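Support > Storage & Backup > Solved tickets

Ticket 3310: nightly backup stops partway, always at night, never when I'm watching
Status: solved

Opening post

Hello all! I've got a good puzzle for you and I've been enjoying it far more than I should. I look after the sound archive at Forkidura, a small place that records local songs, sea stories and a great deal of accordion. We run Kurkero for the nightly backup, from a desktop machine called Ita to a network box called Evangelista. It had been faultless since we set it up. Now it stops partway through most nights with "destination not responding, job abandoned".

The job should copy 1,136 files. Last night's log says it managed 994 and gave up. The night before it got further and reached 1,134, two short, which made me shout at the screen. If I start the same job by hand after breakfast it goes straight through, every file, no complaints.

Things I've tried so far:

- Restarted both machines. No change.
- Swapped the network cable at the Ita end. No change.
- Checked free space on Evangelista. Plenty.
- Moved the start from 1 am to 2 am. It still failed, but earlier in the list of files, and I think that's a lovely clue even if I can't read it yet. 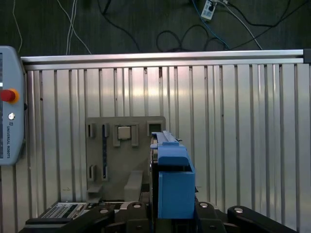 The log itself is short on detail. At the default setting Kurkero only writes down the start, the end and the word "abandoned". Is there a way to get more out of it?

Reply from support

Thanks for such a clear write-up. Yes, go to Settings, Logging, and change "Summary" to "Full". You'll get a line for every file with the time beside it. Leave it on for two nights and post the last twenty lines of each. Please also say whether Evangelista has any power saving or scheduled tasks of its own.

Update, next day

Full logging is brilliant, why isn't it on by default? Here's the end of the first night:

02:39:51 copied reel_accordion_b.wav
02:39:58 copied reel_accordion_c.wav
02:40:00 waiting for destination
02:40:30 waiting for destination
02:41:00 destination not responding, job abandoned

So it waits one minute and then walks off. I looked through Evangelista's menus for power saving and found the disks set to sleep after twenty minutes idle, but it can't be idle in the middle of a copy, surely? I turned it off anyway. I also ran the long disk test on both machines while I was at it and everything passed.

Update, the day after

Failed again, and look at the time!

02:39:47 copied harbour_story_side2.wav
02:40:00 waiting for destination
02:40:30 waiting for destination
02:41:00 destination not responding, job abandoned

Twenty to three on the dot, both nights. That explains why a later start meant fewer files got across. It was always running into the same wall, and I'd just been moving the starting line closer to it. 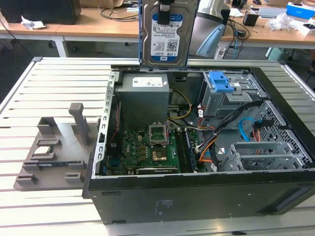 Reply from support

Nicely spotted. Anything that regular is nearly always a timer. Look in Evangelista's own menus under Maintenance, then Updates. Some boxes check for new firmware overnight and restart the network service as part of the check, even when there's nothing to install.

Update, same evening

Found it!! Maintenance, Updates, "Check daily at 02:40", with a little tick box underneath reading "Refresh network service after check". I must have accepted that page when I updated the box in August without reading a word of it. The system journal shows the network going away at 02:40:00 and coming back at 02:42:10, so Kurkero was giving up with a little over a minute to go.

I've made two changes:

1. Evangelista now checks for updates at noon on a Friday, when the archive is shut and no job is running.
2. Kurkero's "wait for destination" is up from one minute to five. It's in Advanced, right at the bottom, below the email settings.

I've put the start time back to 1 am as well, so the job has the whole night to itself.

Update, three nights later

Three clean runs, 1,136 files each time, and I've restored a handful of them to a spare folder and listened all the way through. The accordion is intact. I'm leaving full logging on because I like reading it with my tea.

One small request for the Kurkero people: could the job try again by itself after an abandoned run? Even a single retry half an hour later would have covered this one.

Reply from support

Great result, and thanks for posting the journal times. Retry is already there for weekly jobs but hidden for nightly ones. I've passed your request on and linked it to this ticket. Marking as solved.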